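Home | Projects | Supplies | Gallery | Notes | Contact

Print this page | E-mail this page

Stock Stamp Impressions – Desk Test Gallery

Posted by Brittany Sutherland, 09/05/2021

Impression tests of stock-word office stamps in blue, done by hand on plain white paper. The gallery covers the first sheet. Notes on method and storage follow for readers who want to run the same check on their own stamps.

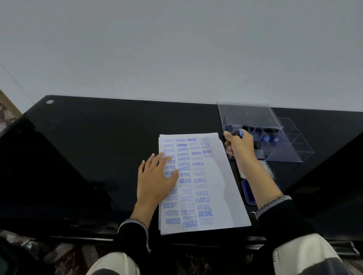 1. Mixed words, one sheet

SAMPLE, FRAGILE, AIR MAIL, AMENDED, FAX OUT and EXPRESS, all in blue. The black stamp with the blue top is in the right hand, next to the clear acrylic organizer. The left hand holds the stack flat.

Lettering. SAMPLE is a thin serif. FRAGILE is bold and upright, and one impression reads in reverse. AIR MAIL appears in thin, condensed and bold versions. EXPRESS is an outlined face.

Density. The SAMPLE column on the right goes from dark at the top to pale lower down. Compare the two AMENDED impressions near the bottom left, one pale and one darker. The large FRAGILE at the bottom has a fainter one overlapping it from above.

Faint results. The top right edge has the weakest group: a pale AMENDED and a small AIR MAIL, both blurred. Outlined EXPRESS at the bottom right corner is also faded.

Method notes

Paper is Brisarwood office stock, plain, uncoated. Keep a stack under the sheet being stamped. The stack gives slightly under pressure and evens out the contact across the face. A single sheet on a hard desk tends to lose the ends of longer words.

Press straight down and lift straight up. A rocking motion prints the edge of the rubber and leaves a second outline on one side. Hold the paper with the free hand, fingers apart, clear of the next position.

Do not re-ink between impressions when checking for fade. Work down the column until the word is too pale to read at arm's length, then stop. Re-ink before changing columns.

Leave part of the sheet blank. Written remarks go there – stamp number, pad, and anything odd about the face.

Reading the results

Pale all over: low ink or light pressure. Pale on one side only: uneven pressure, or a face not glued level on its mount. Blurred with good color: the stamp moved on contact. Broken strokes in the same place each time: dirt in the lettering, or damage. Clean with a soft brush and repeat the test before throwing a stamp out.

Thin serif faces show wear first. Outlined faces fill in when over-inked and drop out when under-inked, so they need a tighter range than the bold ones. For cartons and padded envelopes I use the bold faces only.

Storage

Stamps stand in an open-top box with the rubber off the bottom where the shape of the mount permits. Pads are kept closed and turned upside down overnight if the top surface has gone dry. Keep both out of direct sun.

Catalog numbers

FRAGILE, bold: Jonmont 139
EXPRESS, outlined: Jonmont 133
AIR MAIL, thin: Plollano 492

The Kennedy pads are still on back order. Sheets for red and black ink will be added to this page when they come in.

Print this page | E-mail this page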